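Holroyd Island Opens to Day Visitors with New Ferry Service from Fedley

FEDLEY, Saturday, July 20, 2002

Visitors to the Fedley shore can now spend a full day on Holroyd Island, with a new passenger ferry making the crossing 4 times a day until the end of October.

The boat, the Stokora, carries 107 passengers and leaves from the stone pier below the fish market. It has an open upper deck, and in clear weather we recommend a seat there on the left side going out, where the cliffs come into view soon after the harbor wall. Bicycles travel free. Dogs are welcome on a leash.

Holroyd has no cars and only one paved lane, and it is a wonderful place to walk! The main trail starts at the landing, passes the old lime kilns and climbs through pines to the lighthouse, 300 feet above the water. There are 372 steps on the steepest part, cut into the rock by the lighthouse builders, with benches at the turns. Walkers who would like something easier can follow the shore path to Kendano Cove, a small pebble beach with calm, shallow water and good snorkeling along the rocks at the north end.

Families with young children will find plenty to do near the landing. The old customs house has been reopened as a visitor center, with a relief map of the island, a display on nesting seabirds and a play corner for the days when the wind picks up.

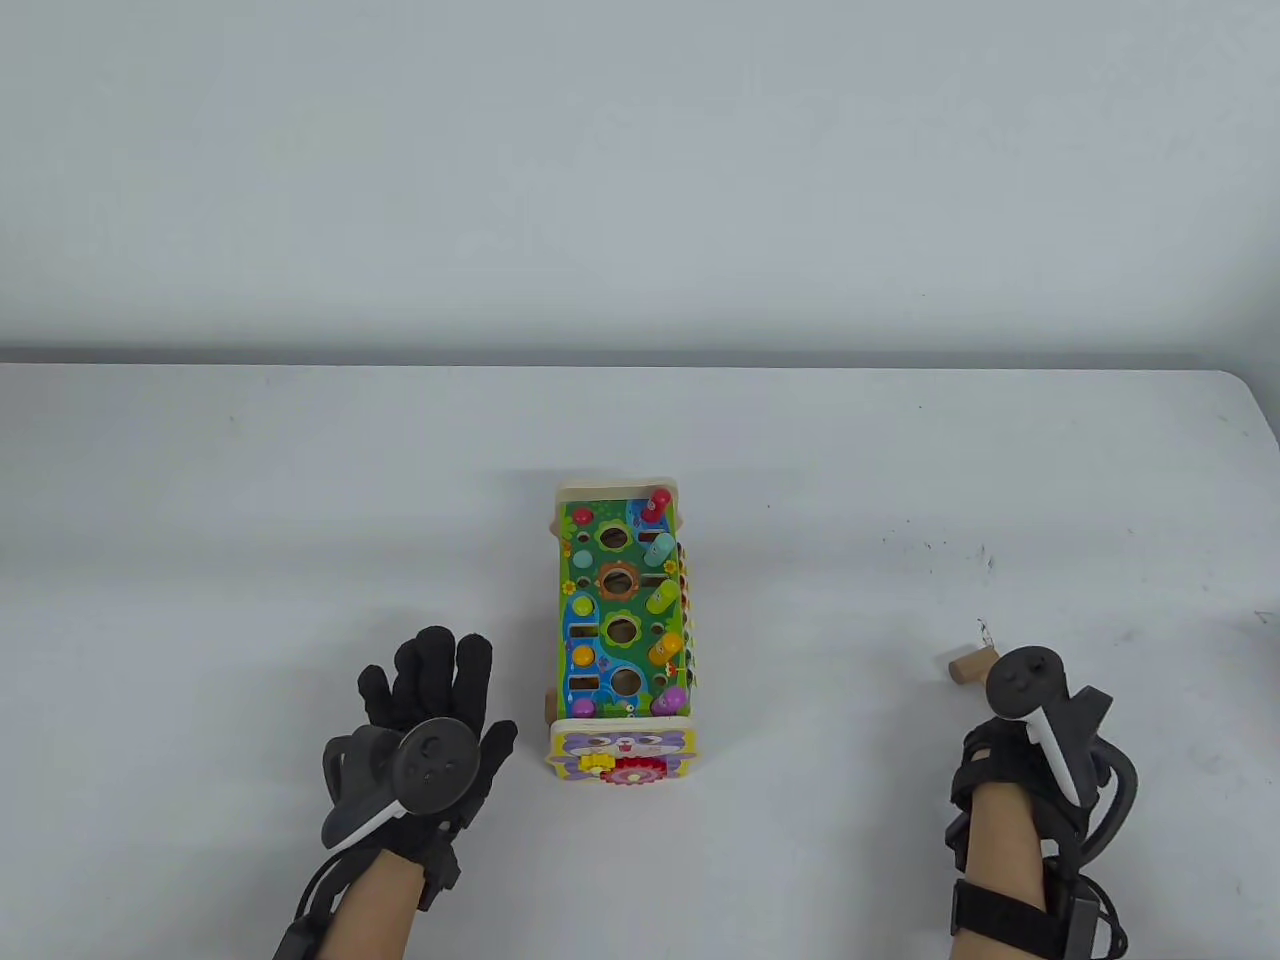 Fedley Shore Travel News, Issue 107

Lunch is served at the Kendano Cove snack bar from late morning on. The menu is short and changes with the catch, but the grilled sardines and the lemon cake are nearly always on it. Picnics are welcome anywhere except inside the bird reserve on the western point, which stays closed to walkers through the nesting season.

Tickets are sold at the pier and at the Fedley tourist office on Market Street. A round trip is good for any return boat the same day. Please bring sturdy shoes and drinking water for the lighthouse trail, as the only fountain is at the landing.

Crossings may be canceled in high winds. The day's schedule is posted each morning at the pier and in the tourist office window.

Contact: Fedley Tourist Office, Market Street, Fedley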